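Dass die Zelle in Lokau »praktisch wartungsfrei« sein soll, steht im Prospekt. Die Technikerin, die sie seit Mai betreut, lacht kurz. »Wartungsfrei heißt, dass die Wartung im Angebot fehlt.«

Ihr Greifer nimmt Becher auf, die Finger sind weiß und geben nach, die Kamera sitzt am Handgelenk. Alle 500 Griffe wischt sie die Finger ab und sieht nach Rissen. Der Hersteller Luneck verlangt das nicht. Ob es etwas bringt? »Ich habe keine Vergleichszelle. Fragen Sie mich in einem Jahr.«

Mehr Ärger macht ihr die Kamera. Das Weitwinkelobjektiv verbiegt jede gerade Linie, und bedruckte Becher hält sie für die härtere Probe als blanke.

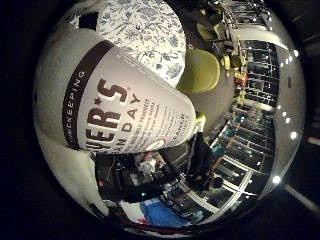

## »Dann kalibriere ich eben wieder«

Bis zu 43 Minuten dauert die Kalibrierung, wenn die Software von Nadness mitspielt. Zwei Schrauben am Kamerahalter zieht sie vorher nach, immer mit demselben Schlüssel. Dass das System sich selbst nachstellt, glaubt sie nicht. »Im Protokoll steht jedes Mal ›OK‹. Auch damals, als der Halter locker war.«

Würde sie die Zelle noch einmal kaufen? Sie überlegt. »Den Arm ja. Den Servicevertrag nein.«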